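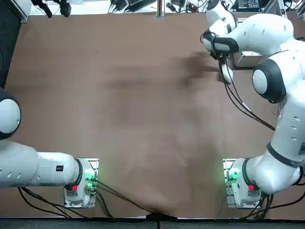 Figura 4.1 – Posto de recolha Rerkora visto da câmara da cabeça, com os dois braços montados junto ao bordo da mesa.

4. Gravar demonstrações

Este capítulo aplica-se aos postos de dois braços com o software Stasix já instalado. A calibração das câmaras está descrita no capítulo 3 e tem de estar concluída.

4.1 Verificações antes da sessão

1. Confirme que o indicador luminoso de cada base está verde. Se um deles tiver outra cor, consulte a tabela de avarias no anexo B.
2. Localize o botão vermelho na parte da frente de cada base. O operador deve chegar a ambos sem se levantar.
3. Siga os cabos do punho com a mão, desde a garra até ao braço. Devem ter folga suficiente para uma rotação completa do punho.
4. Afaste os cabos das bases da zona de trabalho e prenda-os no bordo da mesa.
5. Abra a imagem da câmara da cabeça no Stasix. As duas bases têm de aparecer na parte inferior.

CUIDADO: não meta as mãos entre os braços com os motores activos, mesmo que estejam parados.

Nota: as sombras dos braços no tampo são aceitáveis. Mantenha a mesma iluminação durante toda a sessão – um candeeiro ligado a meio obriga a abrir uma sessão nova.

4.2 Gravar um episódio

1. No menu Sessão, escolha a tarefa e escreva o nome do operador.
2. Leve os dois braços à posição de repouso com o comando Início.
3. Coloque os objectos da tarefa sobre a mesa. Varie a posição e a orientação de um episódio para o outro.
4. Prima Gravar e espere pelo sinal sonoro.
5. Execute a tarefa a um ritmo constante. Evite pausas longas com a garra no ar.
6. Prima Parar e classifique o episódio como Válido, Falhado ou Repetir.

Os episódios falhados não se apagam. O módulo de treino Eren usa-os em separado, desde que estejam bem classificados.

4.3 Quantidades

Uma tarefa nova precisa de 200 episódios válidos. Para uma variante de tarefa já treinada bastam 44. Faça uma cópia para o servidor a cada 100 episódios.

Se a cópia parar com o erro 3059, o disco local está cheio. Liberte espaço e repita a cópia antes de continuar a gravar.

Revisto por Margit Dudás, Urnolard, 5 de novembro de 2023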